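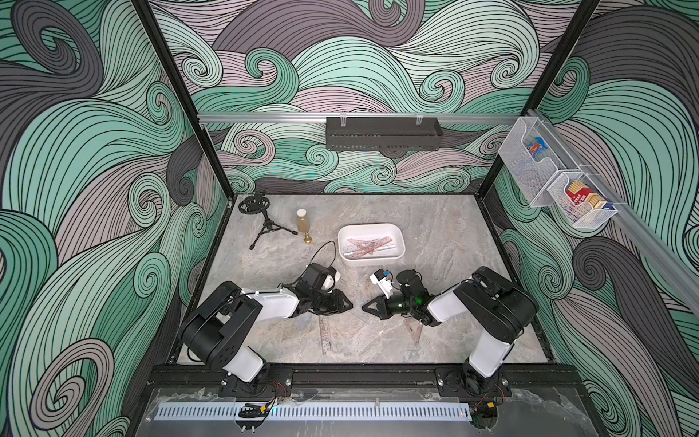 Sep 2, 2026

Swapping fingers on the Foron pair

I have been running the two Foron arms with the stock parallel grippers since the spring, and last month I finally bought a set of the narrow fingers from Jendholm to compare. The task is the same for both: pick up clear plastic rulers and set squares from the tabletop and put them in the white tray.

Clear plastic is a poor target. The wrist camera sees the table through it, and on a marbled top the veining gives the detector plenty of edges that do not belong to anything. The pink set squares are easier. On those the detector rarely missed with either set of fingers, so I have left them out of the figures below and only counted attempts on the clear pieces.

Setup. Both arms sit on the front rail, facing the back wall. Same controller, same gains, same approach height. Grip force was held at the default for the stock triangular fingers and dropped one step for the Jendholm ones, which flex at the tip if you leave it alone. I ran 300 attempts per set, left and right arm sharing them equally.

Results. The stock fingers failed 59 times. Most of those were the long ruler: the finger comes down flat on the edge, pushes it along the table and closes on air. The Jendholm fingers failed less often on the long ruler and more often on the small triangle, which tends to spin out as soon as one tip touches before the other. The totals were close enough that I would not pay for the narrow set on pick rate alone.

Where they do differ is release. A ruler let go by the stock fingers drops straight. With the narrow ones it sometimes clings to a pad and comes back up with the arm. I tried a short open-close-open on release and that cured most of it, at the cost of a slower cycle.

I also tested the Wendetti wrist camera against the older Taheri one. The Wendetti focuses closer, so the ruler markings stay sharp right down to contact, and the markings are the best feature there is on a clear ruler. Its cable is stiffer, though, and it tugged at the connector whenever the wrist rolled past its halfway point. I have rerouted it along the upper link with more slack.

One note on calibration. I had been checking hand-eye offset every 1000 cycles. The left arm had drifted by 1041, enough to put a tip on the wrong side of a ruler edge, and the right had not moved at all. I now check the left arm twice as often.

Next job is a softer pad for the stock fingers. I have a sheet of silicone to cut up, and the same ruler test will do for it.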